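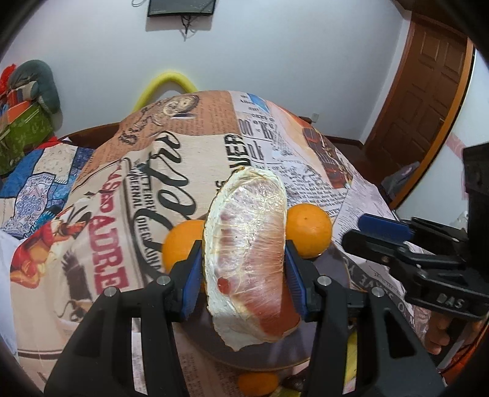
Printer says my blacks are "too heavy" on a folded leaflet, what should I change?

Asked 2019-08-21 in Print and layout

Hello all. I make the programme leaflet for a small music festival in Grodonstead. It is a 6-page folded leaflet and we print 4,000 copies. In past years I used a copy shop, but this time we go to a proper offset printer in Pleltedstead, on uncoated paper.

They sent my file back with a note: "Total ink too high on cover and inside spread, please supply max 300. Small text in four colours, please correct." The cover has a dark photograph and a solid black band with the title in white. The inside text was black when I wrote it, I did not choose any special colour.

I have two questions. What does the 300 mean, and how did my text become four colours? I work in Flerklow and I exported with the setting called "Print, high". On my screen everything looks the same black, so I cannot see what is wrong. The deadline for the new file is Friday.

Answer 1 (accepted)

The 300 is a percentage. Each of the four inks can be between 0 and 100 at one point of the page, so the theoretical maximum is 400. Uncoated paper takes in a lot of ink, and with too much of it the sheets dry slowly and can mark each other in the pile. The printer has given you the limit for their paper, so use theirs and do not take a number from a forum, also not from me.

About the text: I suspect your document is set up in RGB. When RGB black is converted at export, it becomes a mix of all four inks. For a big area this can be acceptable, but for small letters it is bad. If one plate is a little bit out of position, you get a coloured shadow around every letter.

I would do it in this order:

Change the document to CMYK first, before you touch anything else.
Set the text colour to 0, 0, 0, 100. Do it in the paragraph style if you have used styles, otherwise you will forget a caption somewhere.
For the black band, ask the printer for their preferred rich black. Many people use 50 cyan with 100 black, and the total is then only 150.
For the photograph, convert it with the profile which the printer recommends. A good profile already contains the ink limit.

After exporting, open the PDF in a program with a separations preview and switch off the black plate. All small text must disappear. If some words stay on the page, these are the ones still to correct.

One more thing - white text on a rich black band should not be too thin. I would go to a medium or bold weight there.

Answer 2

Just make everything 100 black and it's fine. I have done it like this for years and no printer complained.

Comment on answer 2: For text yes, but a big band in only 100 black on uncoated paper looks like dark grey. And it does nothing for the photo.

Answer 3

I agree with the first answer. I would only add that you can telephone them. When I had the same trouble with a poster in the typeface Conceição, the prepress person corrected the blacks in my file for a small fee and sent me a proof to approve. Perhaps yours does this also, and with your Friday deadline it could be the easier way.

Also check if "overprint black" is on for the text. It was off in my export and I had thin white lines where the letters stood on a coloured background.

Comment from the asker: Thank you. The document was RGB, as you thought. I changed it and the text now disappears when I switch off black, except the page numbers, which are on the master page. The photo is at 290 in the darkest corner. I will send it tomorrow and ask them about the band.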